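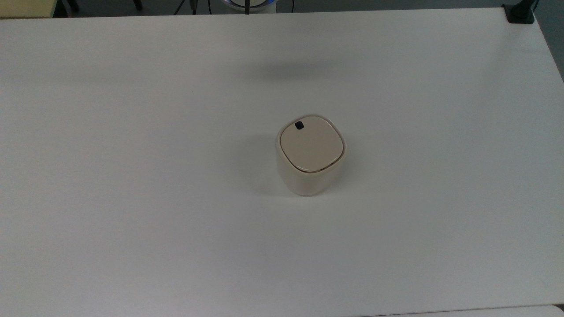

The lidded container used in our teaching sessions

Doter opens up its hand-taught robot lessons
October 2020

We've spent 20 days at Tratinano teaching a robot arm by remote control, and I'm chuffed to say Trovia, our kit for doing it, is ready for other workshops to try!

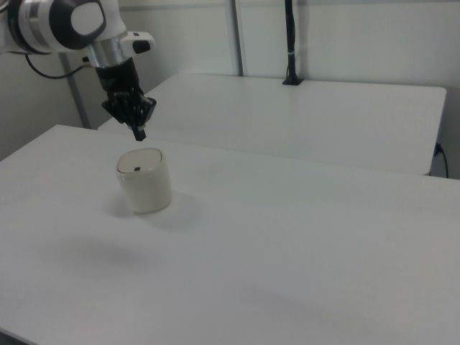
The robot arm, steered by Ó Gríofa
Head of Teaching, Doter

You steer, the arm follows, and Trovia keeps every move (my first few were dreadful – I steer like I park). We saved 197 runs in September, and I threw out the ones where I dithered. A new starter needs 2 hours of practice before we keep anything. 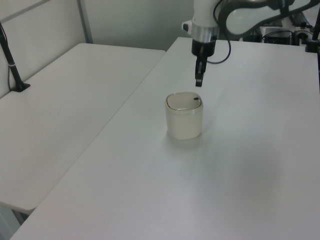
One early tester wrote back that the steering came easily enough, but she'd like a quicker way to bin a bad run. Fair point – we're working on it, and bookings are open now through Doter.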